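Ticket 279: Newsletter sign-up form sends the welcome email twice
Opened by: Teresa Dudek
Site: Trermont community choir
Status: resolved

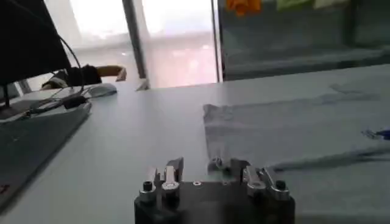

Opened 3 August 2022. New subscribers are getting two copies of the welcome email, a few seconds apart. Both have the same subject line and the same song sheet attached. It happens with Gmail and Outlook addresses, on phone and laptop. We have 300 people on the list and I'd love to sort this before the October concert mailing goes out!

Reply from Liudmyla Koval
Hi Teresa, lovely clear report, thank you! Could you tell me which form plugin the site uses, and whether anyone changed the sign-up page recently? Could you also sign up with a fresh address and send me the full headers from both emails?

Reply from Teresa Dudek
The form is Kindik and the mailing list is Winelance. Xiaoqing Duan redid the sign-up page last month (it looks gorgeous now, big improvement on the old grey one). Headers attached as a text file. I also tried the old form, which is still on the contact page, and that one only sends a single email.

Reply from Liudmyla Koval
Oh, that old form is a brilliant clue. The headers show two different senders. One copy comes from Winelance and the other straight from your web server, so two separate bits of the site think they're in charge of saying hello.

Things tried so far:
Cleared the page cache. No change.
Turned off the "resend if unopened" setting in Winelance. No change.
Swapped the new form for a plain test form on a hidden page. One email only.

So it's something in the settings of the new form. Passing to Kaiwen, who knows Kindik inside out.

Reply from Kaiwen Yao
Found it! In Kindik, open the new form, go to Notifications, and there's a box marked "Send confirmation to visitor". It was ticked, with the welcome text pasted in. Winelance has its own welcome message as well, hence the pair. I've unticked the Kindik box and left Winelance alone, as that's the copy with the unsubscribe link in it. I ran 3 test sign-ups and got one email for each.

Reply from Teresa Dudek
Just tried it with my sister's address and she got one email. Fantastic, thank you all so much! Is there any way to say sorry to the people who got two?

Reply from Kaiwen Yao
Yes, Winelance can filter by join date. It shows 40 people since the new page went up. I'd just add a cheery line to the next newsletter though.

Closed by Liudmyla Koval. Old form on the contact page to be removed under a separate ticket.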